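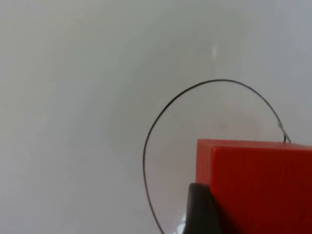 Fiction | Stornmont bench log, by the Prerus night operator
3 min read
12 shares · 2 comments

Task sheet: red block to drawn outline. Control by remote handles, delay 80 milliseconds. The Hoekstra contract paid per accepted demonstration, and the total stood at 2,375 when I signed on.

I closed the right handle until it pushed back. The wrist view went mostly white and red. I lifted, moved forward, lowered, opened. Accepted.

My predecessor had left one note in the log: "It waits before the red one." I took this to mean the trained policy, which ran every third hour so we could compare it with us. On my shift it reached the block, stopped for two seconds and carried on. I checked the recordings from July. The operator at Stasuvdale had paused in the same place every time — two seconds, hands still, then down.
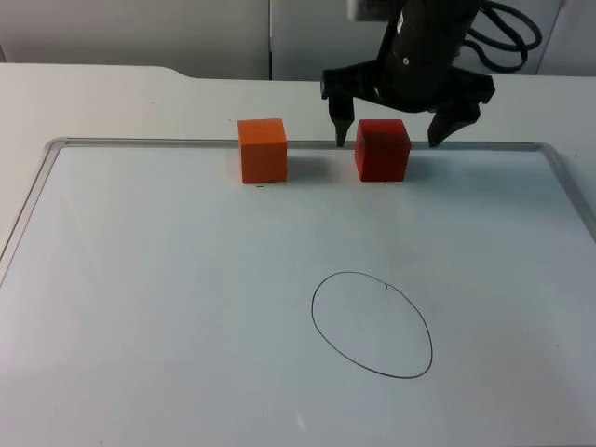

Does the arm learn the operator's pauses as well as the movements?
It learns whatever is in the recordings, and a pause is recorded like anything else.

I wrote that answer in the log myself, under the question, and went back to the handles. The instruction was to remove hesitation from new data. I ran three attempts without stopping. On the fourth I brought the gripper over the block and found I was waiting.

I marked it accepted and reset the board.

2 comments · Share this story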